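Skip to main content
Home | About Us | Programs | Admissions | Library | Contact

About Hodomell Institute

Hodomell Institute is an independent school of bookkeeping, office practice and records management. It offers day and evening courses to adults who are entering clerical work, returning to it, or seeking a certificate for a post they already hold.

Our History

The Institute opened in rented rooms above the Melnyk Building with a single evening class in double-entry bookkeeping. Its founder, Adalberto Marinho, had kept the accounts of a shipping office for most of his working life and wrote the first course book himself. Parts of that book remain in use, including the chapter on petty cash. The Institute later moved to its present premises on Ranotholm Street, where it occupies the ground floor and the two floors above.

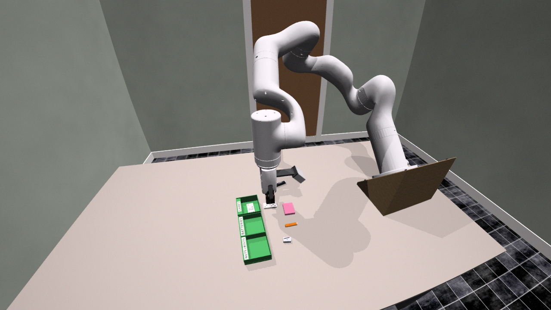

White robot arm and green sorting tray.

Our Programs

The Certificate in Bookkeeping is taught over 30 weeks and covers ledgers, payroll, bank reconciliation and year-end statements. The Certificate in Records Management deals with filing systems, retention schedules and the handling of confidential papers. Both may be taken in the day or in the evening. Evening classes begin at 6 p.m.

Short courses in business writing, spreadsheets and minute-taking are offered each term. Enrollment in any one course is limited to 80 students, and lectures are supported by smaller weekly tutorials.

Applicants must hold a high school diploma or its equivalent. Those without one may sit the Institute's entrance paper, which is held in January and again before the fall term.
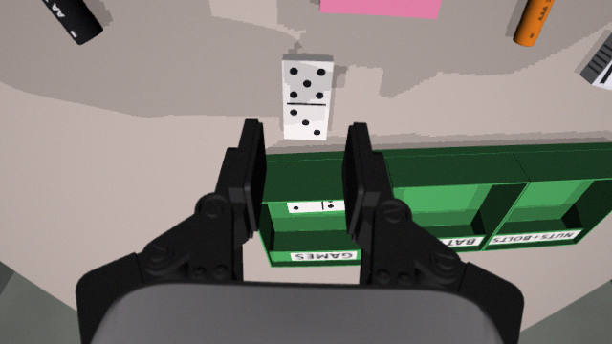 Students who miss more than three tutorials in a term are asked to meet with the Registrar before continuing. Fees may be paid in full at registration or in monthly installments, and a student who withdraws in the first two weeks receives a full refund less the registration charge.

The Library

The Zistton Library holds 1547 volumes on accounting, commercial law and office practice, together with a reference set of trade directories. Current students and graduates may borrow without charge.
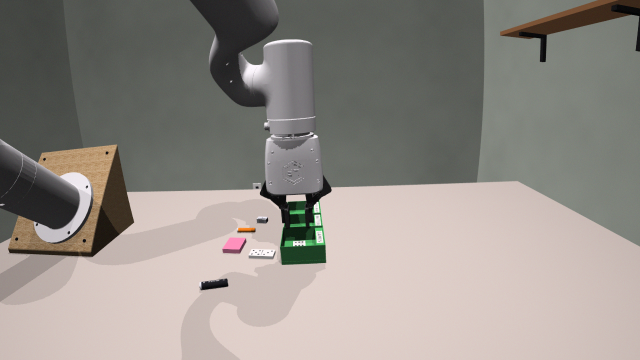

Gripper fingers reaching into a divided green caddy.

Governance and Staff

The Institute is governed by a board of trustees, which meets each term and publishes its accounts yearly.

Neusa Lins, Director
Cauã Brandão, Head of Bookkeeping
Unathi Ntuli, Head of Records Management
Thaís Rezende, Registrar

The Institute works with over 100 local employers, who provide work placements and advise on course content. Employers wishing to offer a placement should write to the Registrar.

Admissions | Fees | Term Calendar | Privacy | Contact the Registrar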